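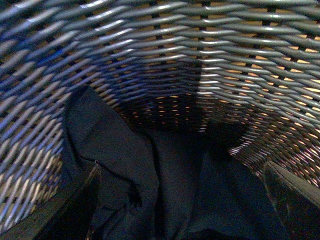
Skernunis 시추 코어 투수율 데이터 안내

안녕하세요, 찾아와 주셔서 고맙습니다. Skernunis는 Unudholm 분지의 시추공 네 곳에서 꺼낸 사암과 이암 코어의 투수율, 공극률 측정값을 모은 자료입니다. 원래는 저희 연구실 안에서만 돌려 보던 스프레드시트였는데, 메일로 보내 달라는 분이 하나둘 늘다 보니 (같은 파일을 세 가지 버전으로 보내 드린 적도 있습니다. 죄송해요!) 아예 정리해서 올리기로 했습니다.

담긴 내용

코어 시편 714개의 측정값이 들어 있고, 가장 깊은 시편은 심도 1672m에서 나왔습니다. 시편마다 시추공 이름, 심도, 암상, 헬륨 공극률, 질소 투수율, 건조 밀도가 한 줄로 적혀 있습니다. 이 가운데 108개는 층리에 평행한 방향과 수직인 방향을 모두 쟀으니, 이방성을 보시려는 분은 이쪽부터 열어 보시면 좋겠습니다.

파일 구성

samples.csv 시편 목록과 기본 물성
perm_aniso.csv 두 방향 투수율
wells.csv 시추공 위치와 굴착 이력
notes.txt 측정하면서 적어 둔 메모

notes.txt는 문장이 들쭉날쭉하지만 꼭 한번 읽어 주세요. 깨진 시편이나 다시 잰 시편 이야기가 거의 다 거기에 있습니다.

측정 방법

시편은 지름 38mm 원기둥으로 뽑아 60도 오븐에서 무게가 더 변하지 않을 때까지 말렸습니다. 투수율은 Borkowska 방식 홀더에 넣고 정상류법으로 쟀고, 클린켄버그 보정을 마친 값은 k_corr 열에, 보정 전 값은 k_raw 열에 있습니다. 단위는 모두 밀리다르시입니다. 이암 가운데 일부는 정상류에 이르는 데 너무 오래 걸려서 압력 펄스법으로 바꾸었는데, method 열에 pulse라고 적힌 줄이 그것입니다. 두 방법의 값을 한 그래프에 올리실 때는 색을 나누어 그리시기를 권합니다.

알려진 문제

Wundberg 2호공은 코어 회수율이 낮아 심도가 최대 3m까지 어긋날 수 있습니다. 물리검층 자료와 맞춰 보는 작업을 2월에 시작했고 아직 절반쯤 남았습니다. 빈칸은 측정하지 않았다는 뜻이고, 0은 검출 한계 아래라는 뜻이에요. 평균을 내실 때 이 둘이 섞이지 않게 조심해 주세요. 저희도 한 번 섞었습니다.

이용 조건과 연락처

CC BY 4.0으로 공개합니다. 논문이나 보고서에 쓰실 때는 자료 이름과 버전 번호를 함께 적어 주시면 됩니다. 측정은 Weronika Bednarek, 자료 정리와 시추공 정보는 Dariusz Cieślak이 맡았습니다. 이상한 값을 발견하시면 시편 번호와 함께 이슈로 남겨 주세요. 답이 조금 늦더라도 하나하나 꼭 읽고 있습니다.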